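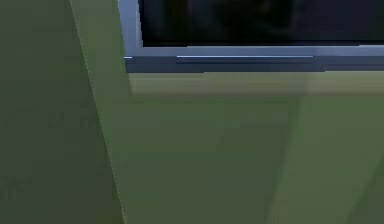

4.1 Muted greens and dark glass

Olive and sage paints came back into Kevcombe homes well before our survey began, and most of the people we spoke to had lived with them for more than one winter. The survey reached 400 households. In 85 of them the main living area or kitchen had been painted in one of the Florkel greens, and those homes are the subject of this section. What residents said about the colour depended a good deal on what stood next to it. Dark glass came up often, mostly in the form of oven doors, stove fronts and windows at night. In the rendered view in Figure 2 the pane is nearly black, with a trace of navy, and the olive surfaces are muted enough that one green differs from the next mainly in how light it is. Residents who had this kind of pairing at home tended to describe their walls as "brown" or "flat" in the evening, even where they had called them green in the daytime interview.

We see two likely causes. The first is simple contrast in lightness. A large black area makes a mid-toned wall look paler, and a pale olive under warm light loses much of its colour. The second is the lamp itself. Berchtold and Barrios, working with painted boards in a closed room, reported that yellow-greens were the hardest group for people to name once the light source was changed. Our interviews fit that finding, although we did not control the lighting and cannot separate the two causes.

Comments were collected in open text and coded by two readers, Reisinger and Koller. There were 990 usable comments in all. Where the readers disagreed, the comment was set aside and looked at again at the end of the round. Most disagreements were over the word "dull", which some people used as a complaint and others as praise. One resident wrote that the kitchen was "nice and dull, like the back paddock in August". We coded this as positive.

The finish mattered less than we had expected. Homes with the Ruggiero eggshell finish and homes with a plain matte were described in much the same terms, apart from remarks about cleaning. Scuffs were mentioned near light switches and behind chairs – seldom anywhere else. Neighbouring colours had a clearer effect. White trim was said to make the green look "cleaner", while cream trim drew more of the "brown" remarks.

Some caution is needed with the evening interviews. They were held after 6 pm, when many rooms were lit by one lamp only, and a few residents were answering from memory about rooms they were not sitting in. The homes on the Drorkarano estate also share a floor plan, with the kitchen facing south, so they receive little direct sun. We have kept them in the sample but report them separately in Section 4.3.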